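Speaker notes: Setting the table in a small guest house
Talk at the Naltetti hosts' meeting, 23 May 2019

Slide 1. Title

Good afternoon. Wait until people sit down. Say thank you to the Flidness library for the room. Say that I run a guest house with seven rooms, and that I will speak only about dinner, not breakfast. If someone wants breakfast, we can talk in the coffee break.

Slide 2. Why I changed the tables

When we opened, I bought everything in one set, white and shiny, the same as in a hotel. The guests ate fast and went up to their rooms. I thought the food was the problem, so I changed the food two times. It did not help much.

Then in September I stayed for a week in Imitham, in a very simple house. The plates did not match and the table was a little crooked. Every evening we sat there until late. I came home and started to look at my own dining room as a guest would look at it.

(Pause. Ask who has eaten at their own guest table in the last month. Usually only a few hands go up.)

Slide 3. One long table or several small ones

We had five small tables. Now we have one long table for 14 people and one small table near the window. The small table is important. Some couples do not want to talk with strangers, and they should not have to explain this to me. I ask when they book: "Would you like the long table or the window?" It is a simple question and they answer it easily.

Do not forget to tell about the first evening, when all the guests tried to sit at the window.

Slide 4. Things for the hand

Speak slowly in this part. A guest looks at the plate for one moment, but holds the fork during the whole meal. I tell new hosts to spend less on plates and more on cutlery. Go to the shop, take the fork in your hand, pretend to eat. If you feel foolish, go in the morning when the shop is quiet.

Wooden handles are nice to hold, but they need work. Wash them by hand, dry them at once, and rub in a little oil when they begin to look gray. If you have a big house and one dishwasher, choose all metal and do not feel bad.
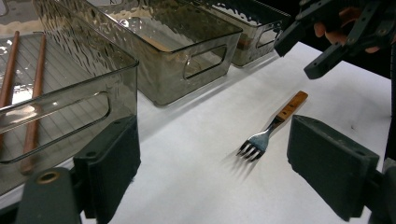

Buy more than you need. Cutlery disappears, I do not know where. For our table I keep double of everything, and still in high season we are sometimes short of teaspoons.

Slide 5. Cloth, paper, or nothing

We tried all three. A white tablecloth makes people afraid of red wine. Paper looks sad after the soup. Now we leave the long table bare and give each guest a cloth napkin. I bought 200 napkins from Cha, the linen shop near the station, in a dark blue that forgives many things. They go in the wash with the towels.

Slide 6. Light

Turn off the ceiling lamp. Put two or three low lamps where they do not shine in the eyes. Older guests need to read the menu, so write it large, or say it aloud. I say it aloud, and then they ask questions, and this starts the conversation at the table.

If the time is short, skip slide 7 and go to questions.

Slide 7. What it cost me

Show the list, do not read it. Say that the most expensive thing was the long table and that I paid for it in two parts. The lamps were from my mother's house.

Questions

They will ask about children. Answer: a bench on one side, a cushion, and serve them first. They will ask about allergies. Answer: on the booking form, and again at the door.

Leave the napkin samples on the table by the exit and ask people to bring them back.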